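Reviews > Workshop > Benches and Storage

Latest Hand Tools Storage Electronics Archive

Drulton parts tray and ribbed bench top, long-term review

By Jussara Falcão

I take apart and rebuild office desktops, mostly older towers that come in by the pallet and go back out to schools and small offices. For years I did this on a folding table with a towel on it. Screws went into a coffee mug and drives went wherever there was a gap. In December I replaced all of it with the Drulton ribbed aluminum bench top and the molded parts tray sold to go with it. I bought both at the regular price from Escobedo, our local supplier. Since then 745 machines have gone across the bench.

The bench top first. It's aluminum with ribs running the length of it, and it sits on whatever frame you already own. Mine is on an old Flimano base that was 17 years old when I got it. Assembly took almost 3 hours, most of it spent drilling out holes that didn't line up. The instructions are one folded sheet and they skip the corner brackets completely.

A tower laid on its side stays where you put it. I can press a card into a tight slot with one hand on the chassis and the case doesn't walk toward the wall the way it did on the folding table.

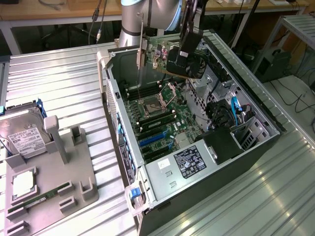

Tower on the ribbed top, side panel off, with a green expansion card above the slots.

The ribs have a cost. Small screws drop into the grooves and line up along the bottom, where fingers can't get them. I keep a magnetic pickup on a hook for this. Dust settles in there too, and a flat cloth won't reach it. A stiff paintbrush does the job. The other complaint is glare. Under overhead lights the metal throws bright stripes, and a black screw is easy to lose between them. I moved my lamp to the side and that helped some.

The parts tray is gray plastic with molded slots. It goes to the left of the computer on my bench, and a 3.5-inch drive will stand upright in it with the label where I can read it. I write down a lot of serial numbers, so that one feature has saved me more time than the rest of the setup put together. The slots are fixed, though. You can't move a divider, and a part that doesn't match one of the shapes ends up next to the tray.

I tried the Droso tray for a few weeks as a comparison. It's cheaper and has a lid, but everything lies flat in it, and I went back to stacking drives on top of each other. If you only open a computer once or twice a year, get the Droso and skip the bench top.

One thing I'd suggest to anyone doing this kind of work is to get in the habit of treating the slot covers as parts and not as trim.

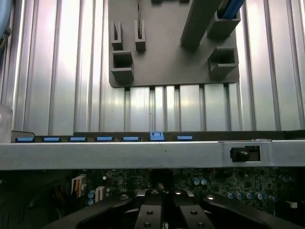

I used to leave the tabs on the rear panel half open while I worked on something else, and more than one machine went out with a latch standing up. Now I run a finger down the row before the side panel goes on. It takes a few seconds and it's easier with the case lying flat and steady.

Wear so far is light. The bench top has scratches from chassis edges, all of them shallow. The tray has one corner that has gone a little pale where I pick it up, and no cracks.

Bench top: 7 out of 10. I'd go higher if the holes had lined up.
Parts tray: 8 out of 10.

Contact us | Copyright Workshop Reviews | Back to top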